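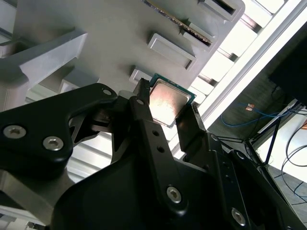
How long does an office desktop stay in storage after it is taken out of use? In the Brenddale records the median was 11 months, and machines with no named owner stayed longer than the rest.

4.2 Storage time before disposal

The inventory covers 743 desktop computers withdrawn from municipal offices in Brenddale and Vodinholm. For each machine we took the withdrawal date from the asset register and the exit date from the collection receipt. Storage time is the difference between the two, in whole months. Where a register entry was missing, the date of the last software license check was used in its place (Paredes and Zaugg give the same rule for school equipment). Machines still in storage when the data were drawn in March were treated as censored and kept in the survival estimates.

Storage time differed more by office than by machine age. Offices that had a written handover step cleared most of their stock at the next scheduled collection. Offices without one tended to hold machines until a move or a renovation forced a decision. The age of the machine at withdrawal had a weak effect, and it disappeared once the office was entered as a random term. This agrees with Leitner's interviews, in which staff described old computers as spares long after the matching monitors and cables had been given away.

Storage time matters mainly for resale. A complete machine loses value quickly, while some of its parts lose value more slowly. Processors are a useful case. The part is small, is easy to identify by model number, and can be sold apart from the board. Figure 3 shows a processor with its metal heat spreader and, along two edges, the thin green border of the substrate. Faint smudges are visible on the metal. The Hauser grading sheet, which we used for all parts, treats marks on the spreader as cosmetic and assigns the grade on the basis of a boot test and an inspection of the contact side.

Of the 300 processors drawn at random for grading, 51 were rejected. Most rejections were for damage on the contact side or for a model too old to be listed by the Prallatley exchange. Rejection for age rose with storage time, as expected. Rejection for damage did not, and we found no sign that time on a shelf was harmful in itself – the damage was more common in offices where parts had been pulled before collection and put in drawers without trays.

Two limits apply to these results. Collection receipts record the date on which a pallet was signed for, and a pallet may have been loaded in an earlier month. The estimates for short storage times are therefore biased upward. Second, both towns use the same collection contractor, so the effect of the collection schedule cannot be separated from the effect of the contract. Begay and Gasser avoid this problem by comparing towns before and after a change of contractor, but their sample has no part-level grading.

Figure 3. Computer processor: metal heat spreader and green substrate edge.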